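Relief from an immovable obstruction: one ruling from the club medal

7 May 2021

The ninth at Bimthorpe has a maintenance path along the left side, and most of our relief arguments start there. The latest involved a ball on the path, a hedge close on the left, and a player who wanted to drop on the right because the grass was better. The fairway side was also farther away. He dropped there anyway and played on.

Under Rule 16.1 the reference point is the nearest point of complete relief. It may be a nice lie or it may be in the hedge. The player doesn't get to choose a side. If the nearest point is in the hedge, he can drop there, play the ball from the path, or take an unplayable with one penalty stroke.
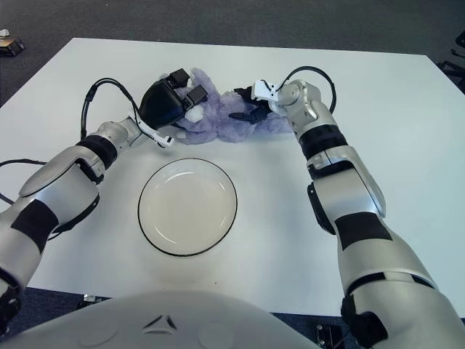 Finding the point

Use the club you would have used if the path weren't there. Take the stance for that shot, and move until ball, feet and swing are all clear of the path. Mark that spot with a tee. It must be no nearer the hole than the ball. For a right-handed player on a path running toward the green, the point on the left is often closer, as the feet are already on the right side of the ball.

From the tee, measure one club-length with the longest club in the bag other than the putter. I carry a Skisen driver, and on this hole it takes me well into the nettles. 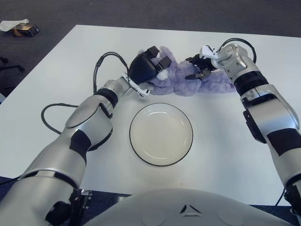 Drop from knee height. The ball has to land in the relief area and stay in it. If it rolls out, drop again, and if it rolls out a second time, place it where the second drop first touched the ground.

Our player had dropped in the wrong place and hit the ball from there. In stroke play that is the general penalty, two strokes, and his five became a seven.

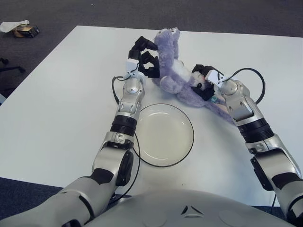

A plugged ball is a separate case and comes under Rule 16.3. The ball must be in its own pitch mark with part of it below the level of the ground, and it must be in the general area, cut to fairway height or not. The reference point is the spot right behind the ball, and the relief area goes on the side away from the hole.

I will cover temporary water in July.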